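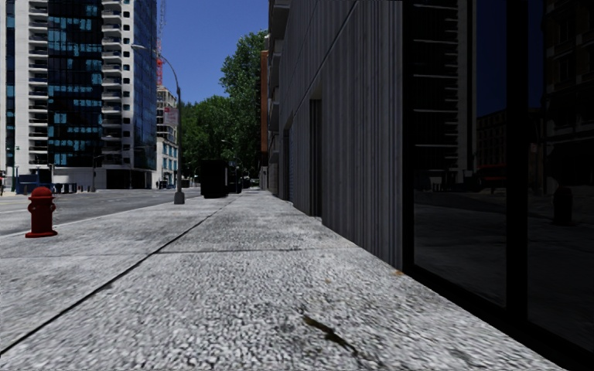

Filling a crack in a concrete path

Small cracks are a morning's work. You will need a stiff brush, a bucket, a pointing trowel and a tub of exterior concrete filler. I use Muli, but any cement-based one will do.

1. Rake out loose bits with an old screwdriver and brush the crack clean.

2. Damp it with water and leave no puddles.

3. Mix 700 g of powder with about 297 ml of water until it holds its shape on the trowel. 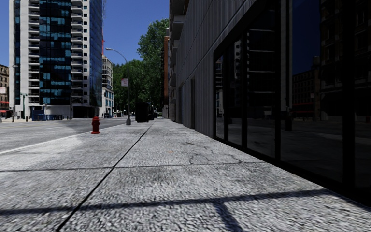
4. Press the filler well down, working from one end to the other. If the crack is deeper than 17 mm, fill it in 2 layers and let the first go firm.

5. Smooth it level and drag a damp brush across so it isn't slippery.

Leave the joints between slabs alone. They let the concrete move, and hard filler in them will only start new cracks. Keep feet off overnight, and don't do the job in December if frost is likely.

Paving laid in separate stones needs jointing mortar instead, brushed and pressed into the gaps.

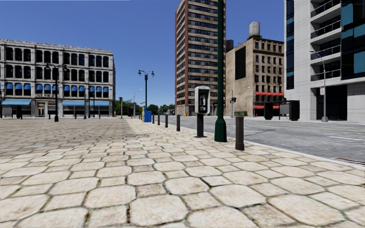

Pale stone pavers with thin, dark joints.

Babatunde Fashola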